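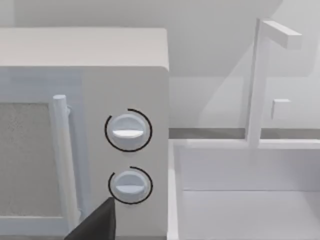 How often should a small office descale its kettle and coffee maker? In a hard water area, every three weeks for the kettle and every two months for the coffee maker; in a soft water area, twice a year is enough for both.

Water hardness is given in parts per million of calcium carbonate, and the supplier's annual report lists it by district. The last report for the Mirker district puts the supply at 342 ppm, up slightly on the year before. Anything over 200 ppm should be treated as hard for maintenance purposes. Offices on the Hong Street side draw from a different main and come in below that figure, so the schedule posted there in September stays in force.

Scale forms when the water is heated and dissolved bicarbonate breaks down into solid carbonate. The deposit is a poor conductor. A coated heating element runs hotter than it was built to, takes longer to bring the water to a boil, and fails early. The first sign is usually noise: a scaled kettle rumbles well before the water boils. The second is white flakes in the cup, which are harmless to drink.
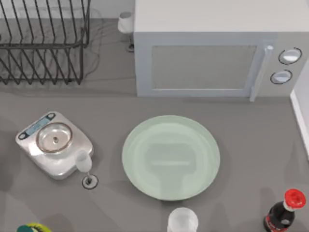

Citric acid is the preferred agent for all sites. Dissolve 3 tablespoons in a full kettle of cold water, bring it to a boil, switch off, and let it stand for 15 minutes. Pour it away and boil one full kettle of plain water before use. Coffee makers take the same solution unheated, run through a complete brew cycle with no filter paper, followed by two cycles of plain water. White vinegar also works but needs a longer soak, and the smell stays in plastic tanks.

Do not use the solution on bare aluminum parts. Do not mix it with bleach or with any cleaner that contains bleach.

Sites that stock Triltik sachets may use them up. They will not be reordered. Jumex filter jugs reduce scale but do not remove it, and an office with a jug still needs to descale, at half the frequency given above. Cartridges should be dated in marker when fitted.

The revised schedule applies from January 2020. Please replace the old sheet in the kitchen binder.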